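Compte rendu de la réunion de l'association des locataires, immeuble Kosach

Réunion tenue mardi à 18 h 30, salle du rez-de-chaussée.
Secrétaire de séance : Benjie Dumlao
Présents : 38 locataires, plus une personne de la société Mac Giolla (gestion de l'immeuble).
Excusés : les locataires du bâtiment Dovby, qui avaient leur propre réunion le même soir.

1. Approbation du compte rendu précédent

Le compte rendu de juin est approuvé avec une correction : au point 4, il faut lire « porte de la cave » et non « porte de la cour ». Le secrétaire s'excuse pour cette erreur de vocabulaire.

2. Eau chaude

Plusieurs locataires du cinquième étage signalent que l'eau chaude arrive très lentement le matin. La société Mac Giolla répond que la pompe de circulation a été contrôlée et qu'elle fonctionne normalement. Les locataires ne sont pas d'accord avec cette réponse. Après discussion, il est demandé à la société de mesurer la température directement dans deux appartements, un au cinquième et un au deuxième étage, avant 8 heures du matin. La société accepte et enverra les résultats par écrit.

3. Charges communes

Le solde de la caisse de l'association est de 626 euros. Il est proposé d'utiliser une partie de cette somme pour faire vérifier le décompte des charges par une personne extérieure. Une locataire demande si cela est vraiment nécessaire, parce que le décompte de l'année passée était correct. On vote : la proposition est acceptée, avec 2 voix contre.

4. Cartons et tri des déchets

Le local à poubelles est de nouveau encombré. Il est rappelé que les cartons doivent être ouverts, aplatis et déposés dans le bac jaune, pas à côté. Les grands cartons qui n'entrent pas dans le bac sont à porter à la déchetterie Galtton, ouverte aussi le samedi matin.
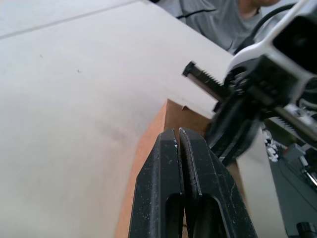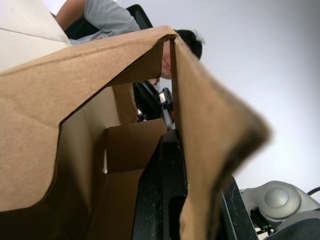
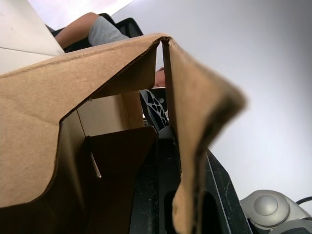
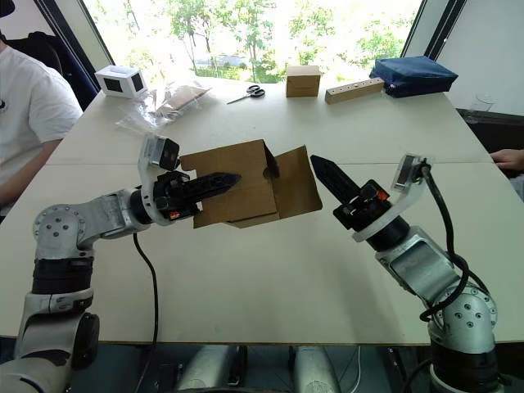 Un locataire propose de mettre une affiche en plusieurs langues à l'entrée du local. La proposition est bien reçue. Il faudra au minimum le français, le portugais et l'anglais. Le texte sera préparé par le secrétaire et relu par deux personnes dont le français est la langue maternelle. La société Mac Giolla est priée de faire réparer la lumière du local, qui s'éteint trop vite.

5. Vélos dans l'entrée

Les vélos attachés à la rampe gênent le passage des poussettes. Un avis sera affiché pendant tout le mois de septembre. Après cette date, les vélos sans étiquette de nom seront déplacés dans la cave, où ils pourront être récupérés. Il est demandé si la cave est assez sèche pour cela. La réponse n'est pas connue ; le point reste ouvert.

6. Fête de la cour

La fête a coûté presque 97 euros, boissons comprises. L'assemblée remercie les personnes qui ont préparé les tables et rangé le soir même. Pour l'année prochaine, on souhaite commencer plus tôt, à 16 heures, à cause des enfants. La question de la musique après 22 heures a été discutée assez longuement, sans décision.

7. Divers

L'interphone du numéro 2 ne sonne plus au troisième étage. La société Mac Giolla prend note.
Une clé de boîte aux lettres a été trouvée dans l'escalier, elle est à demander au secrétaire.
Il est souhaité que les convocations soient distribuées au moins dix jours avant la réunion.

La prochaine réunion aura lieu en octobre, dans la même salle. Les points à ajouter à l'ordre du jour sont à remettre par écrit au secrétaire.

La séance est levée à 20 h 15.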